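3.2 Collecting the teardown episodes

We stuck with desktop towers for this part of the study, mostly because Veronika Schwaiger had already written the task list for them and I wasn't keen to start another one. Each tower gets the same treatment: panel off, then parts out or in, one skill per episode.

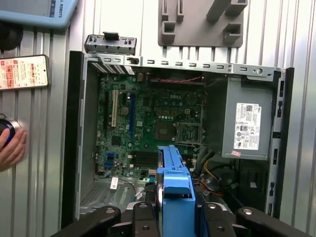 Figure 4. Wrist view, blue drive caddy between the fingers.

The wrist view is my favourite, and it's also the one that drove us up the wall. Once a caddy is in the grip it hides a good chunk of what the policy needs to see, so we paired it with a fixed view of the whole bench.

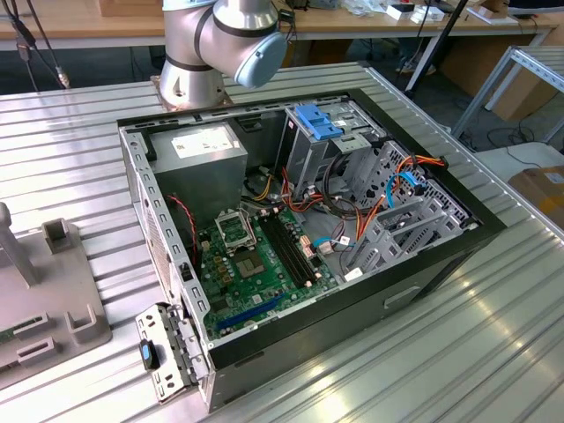

Photo: Lorenz Holzer / Tekamard

All up we kept 2,441 episodes out of 4,000 recorded. Filippos Chatzigeorgiou did the culling (sorry, mate!) and he was pretty ruthless with anything that stalled partway.

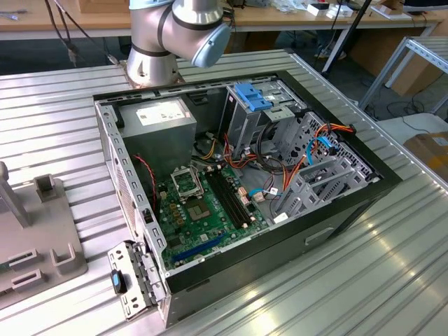

Why not train on the wrist view alone?
We tried, and the policy lost track of the drive bays whenever the gripper backed off from the case.

Cables were the other headache, and I'll own up to underestimating them.
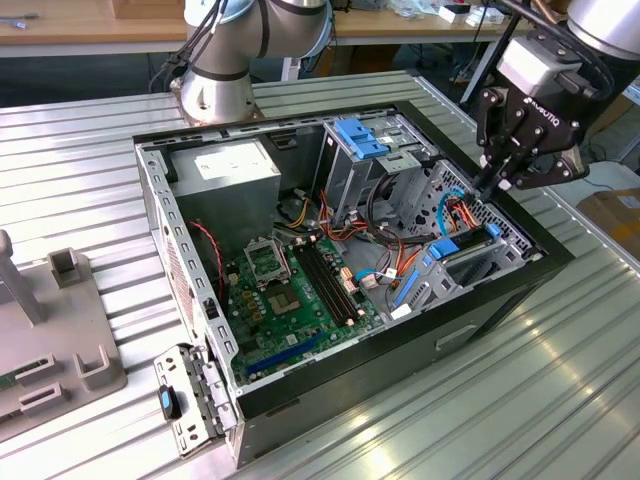

Our labels treat reaching and pulling as separate skills, which Heidrun argued for back in October. I grumbled at the time, but she was right. With the fingers down beside a blue cable and orange wires, a small sideways error matters a lot more than it does over bare board, and splitting the skills let us weight those moments on their own. Section 4 has the numbers.

Print this page | E-mail this page
© Plomton Robotics Papers | Contact us | Back to top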